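Ironing cotton without the shine

Cotton is easiest to iron when it is still a little damp. I take my shirts from the line after 40 minutes in September, earlier in summer. If they are already too dry, spray them with water, roll them up and wait 20 minutes.

Begin with the collar, from the points to the middle, then cuffs, sleeves and the back.

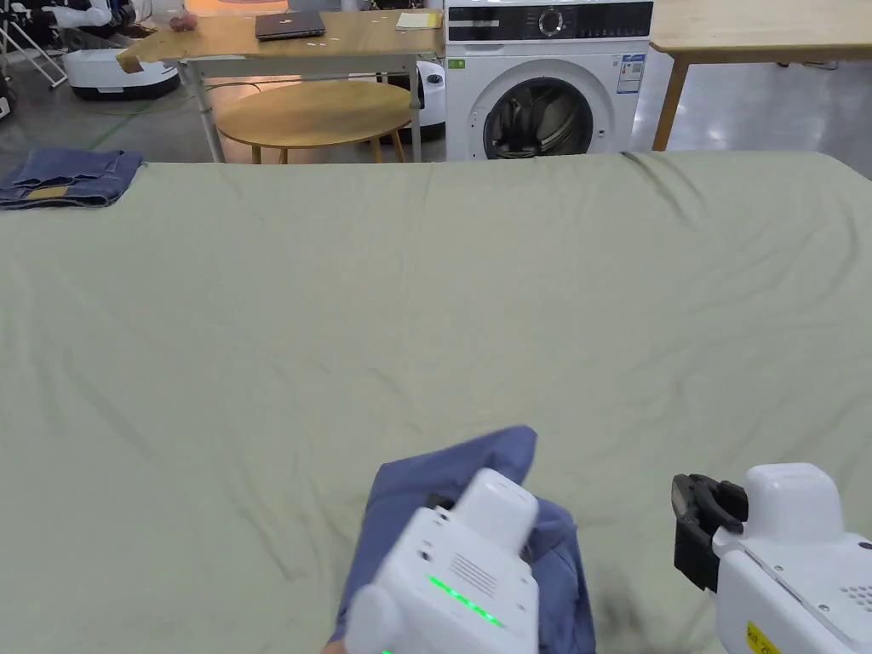 Dark colors should be ironed on the wrong side - otherwise the seams become shiny. My neighbor Weronika puts a thin tea towel between, and this works also for pockets. Let the shirt hang for a while before you close it in the wardrobe.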